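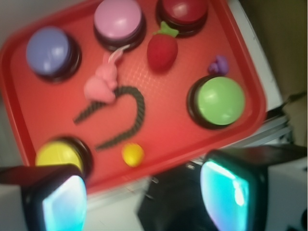
Student Wellbeing Office - Faculty of Nursing and Midwifery, Usik College

Late-night drop-in returns to Dlamini House for exam season

If you were on placement last winter you may remember the drop-in room at Dlamini House, where the kettle was never off and you could sit down with a peer listener after an evening shift without booking a thing. We're very happy to say it's coming back, and for longer this time. The room will be open for seven weeks leading up to the December exams, three evenings a week, from 6 pm until midnight.

The idea came out of the Viveo survey, which went to 1,000 of our students and which so many of you filled in with real care (and at real length, bless you). The same worry came up again and again: finishing a hard shift, catching the last bus back to an empty flat and having no one to tell about it. Second-years on their first hospital block felt it most, and quite a few wrote that they didn't want an appointment or a form, only a bit of company before bed.

"I remember that bus ride very well from my own training," said Marietjie Engelbrecht, who coordinates the program. "You've had a patient you can't stop thinking about, you've got a pharmacology test in the morning, and you haven't had dinner. We can't do much about the test, but we can look after the other two."

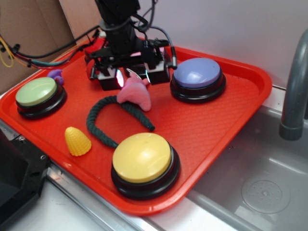 Supper will be back as well, thanks to a $1,000 grant from the Flirkonska Fund, and it will be soup and toast most nights with something sweet when we can manage it. We know some of you like to slip off to the quiet room upstairs with your notes, and that's perfectly fine - a cafeteria-style tray with a good raised rim, like the bright red one here, will get a full bowl up there in one piece. Please rinse your dishes and leave them beside the sink when you're finished, as the kitchen is shared with the morning tutorial groups.

Peer listeners are senior students who have done the college's listening course, and they will keep what you tell them private unless they're worried about someone's safety. They aren't counsellors and won't pretend to be, but they can walk you over to one

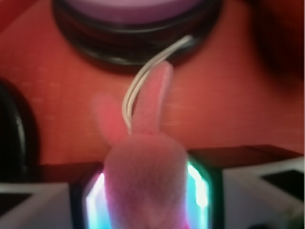

or help you ring the counselling line from the small office off the hallway, where the door closes properly. You're also welcome to say nothing at all and do a crossword.

We still need a few more listeners for the later part of the evening, from 9 pm on. Training takes one afternoon and counts toward your professional practice hours. Leave your name with Marietjie at the Wellbeing Office, or on the sheet by the front door of Dlamini House.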